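Chapter 7
Who Goes and Who Stays: Supplying Soldiers to Long Missions
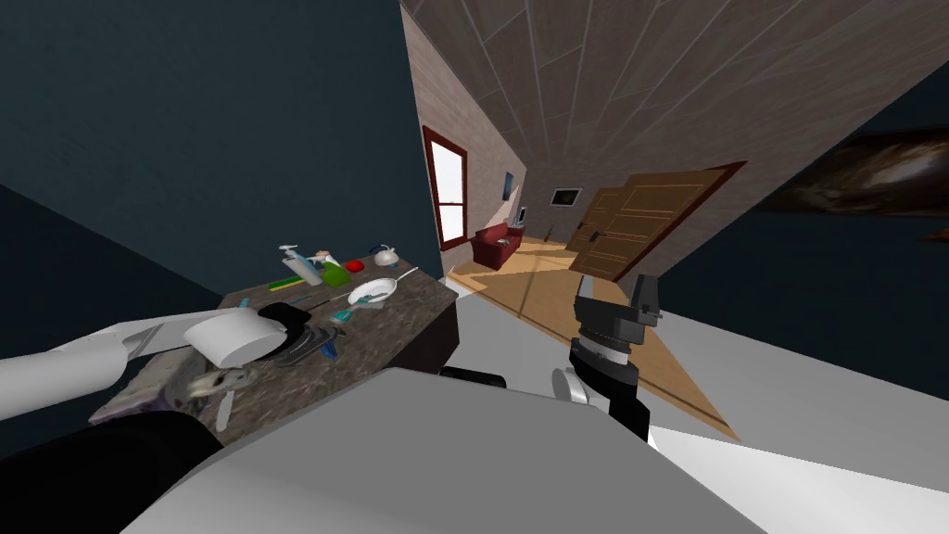 In the last chapter we looked at how a government decides to send troops outside its borders. In this chapter we come to a question which is less discussed in the newspapers but takes much more time in the ministries: how to keep a force in the field after the first year has passed.

Sending a force is a single decision. Keeping it there is a chain of decisions that must be made again every few months. The soldiers get tired, vehicles wear out, contracts end, and the public at home begins to think of other things. Many missions that started well became weak in this second period, and the reasons are often found in the personnel office and the storehouse. Students who have read mostly about battles may be surprised by how much of this chapter deals with calendars, beds and spare parts.

7.1 The rotation problem

Let us take the border mission at Treltham, which we will follow through the whole chapter. The government promised its partners that 900 soldiers would be present in the Treltham district at all times. To a reader who is new to the subject this can seem a small promise, as the army had many more people than this in uniform. But a unit that is present in the field stands on the shoulders of other units. One is preparing to leave, and one has just come home and needs rest, leave and repair of its equipment. A planner who wants to keep 900 soldiers at the border must therefore count on about 3000 in the whole cycle, and this before anybody falls sick or goes to a course.

The first rotation at Treltham was planned for six months. When the second group was not ready in November, the first group was told to stay longer. Such an extension looks cheap on paper. Its cost appears later, when trained corporals and sergeants do not sign again, and the army must replace them with people who have never done the work.

We call this the rotation debt. It means the amount of rest and training that an army owes to its own units, and which it has put off to a later date. Like other debts, it can be carried for some time. The difficulty is that it is rarely written down in one place, so that each new commander receives it without knowing its size.

7.2 Roads, depots and the Ormsby depot

The second matter is supply. The force at Treltham was fed and fueled from one main depot at Ormsby, and there was one paved road between the two. In the dry months the trip took a day. In the rainy season it could take three or four, and the trucks had to travel in larger groups with more guards. These guards were taken from the same 900 soldiers, so each slow convoy made the force at the border smaller.

A second depot at Gratel was proposed early. It was refused two times for reasons of cost, and then accepted after the bridge south of Ormsby was closed for repairs. When Gratel opened, it had room for 12 days of supply for the whole force. The officers had asked for more – but even this amount changed the daily life of the mission, and the number of escort trips fell in the same season.

There is a general point here. Distance on the map is a poor measure of supply. It is better to ask how many hours a truck needs, how many people must go with it, and what the force will do if the truck does not come.

7.3 Families, pay and the home base

The last part of the chapter goes back to the home base. The garrison town of Jesel had 4000 residents connected to the army, counting husbands, wives and children. Late payment of field allowances was the most common complaint there, before danger and before the length of the tour. We will read parts of the welfare office reports, and see why a mistake in a pay table can reach a border post faster than an order.

Before you continue, please review the terms "tour", "reserve" and "readiness" from Chapter 4. We use them here in the same meaning, with one exception: in section 7.2 "reserve" can also mean stored goods, and I have tried to make this clear each time.

Key terms in this chapter
rotation cycle
rotation debt
escort burden
forward depot
field allowance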